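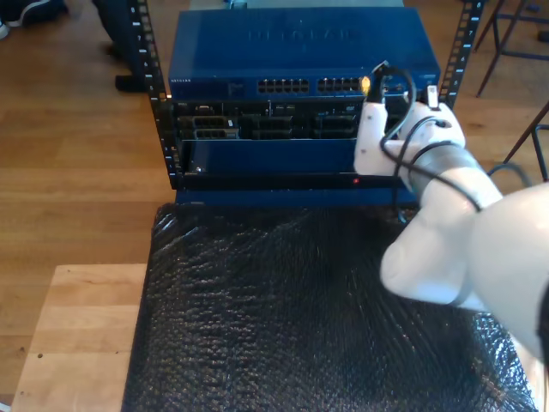 Handing the patching step over to a robot arm is one of the best changes I've been part of at Prollorov, and I say that as someone who patched racks by hand for years and has the thumbs to prove it! If you run a small staging bench like ours, where network gear gets built up and tested before it ships, you can do this too, and most of the work is planning the day for the people who stand next to it. Start with the cables. A white connector held up between the fingers near the end of the switch is only half the problem, and the black cable looping down past the wrist and across the front of the chassis is the other half. Almost everything I learned in the first month came down to where the slack goes.

Here's how we set ours up, in the order I'd do it again.

1. Pick one job and write it down

Don't start with "cabling." Start with one rack layout and one set of ports. Ours was the Stovine build, the order we see most often. Rafia Pirzada had been building it longest, so she sat down and wrote out every move she made, including the ones she didn't think of as moves (turning the plug with her ring finger before it reaches the socket, pinning the last cable out of the way with her wrist). Her list came to 59 lines. We kept 17 for the arm and left the rest with people.

Let the person who does the job write the list. A manager's version will be shorter and wrong.

2. Get the bench ready

Use a small open rack you can walk all the way around. Put bubble wrap or a soft mat under it so a dropped plug or a nudged chassis doesn't mark anything. Then:

- Mark the rack's position on the table and put it back in the same spot every time.
- Keep the power brick and the arm's own cord on the side away from the operator.
- Put stools where you'd want to sit and watch. You'll be sitting and watching a lot.
- Leave both hands' worth of room on the left for a person to reach in once the arm is parked.

3. Agree on who stops it

Before the first run, everyone on the shift should press the stop button once, for real, with the arm moving. We did ours on a Sunday when the bench was quiet. Some people were shy about it. By the end of the afternoon they were all pressing it happily, and that's the mood you want, a stop that costs you no explanation and no raised eyebrows.

4. Teach slack before plugs

I'd have started with the plug going into the port, as that's the exciting bit. Please don't! Practice picking up a cable, lifting it clear and laying it down again with nothing connected. Try it with short cords and long ones, stiff ones and floppy ones. If a loop ends up around the fingers, stop, park the arm, clear it by hand, and write down which cable it was. We switched two cable types after reading back through those notes.

Once that's dull, move on to a single port with plenty of space around it. The crowded end of the block comes last. A bright plug helps here, by the way. Yellow against a dark blue switch is easy to pick out from across the bench.

5. Change the job sheet

This is the step I'd beg you not to skip. Our old sheet counted finished racks per person, and with an arm on the bench that number means nothing. Rafia's day is now mostly checking seating and labels, handling the odd builds, and deciding what the arm gets to try next. We rewrote her job title and her pay grade before the arm did its first customer order. If you wait, people will assume the worst, and I can't blame them.

We also kept one hand-patched rack a week for each builder. They asked for it so they'd stay quick.

6. Keep a log

Paper is fine. Ours is called the Catacutan book, after the shelf it lives on. Date, cable, port, what happened, initials. It has 467 entries now, and new starters read the first 25 before they touch anything.

Common snags

The connector goes in but doesn't click: check by hand with a light tug, every time.

The arm hesitates near the switch: look for a cord resting on the lid.

People stop talking at the bench: move the stools closer together. I mean it, ours had drifted apart.

Next I'm writing up the labeling step on the Zorkdale racks, which is a lot messier and (so far) a lot more fun.

By Orvokki Mäkelä
June

Contact us | © Prollorov. All rights reserved. | Back to top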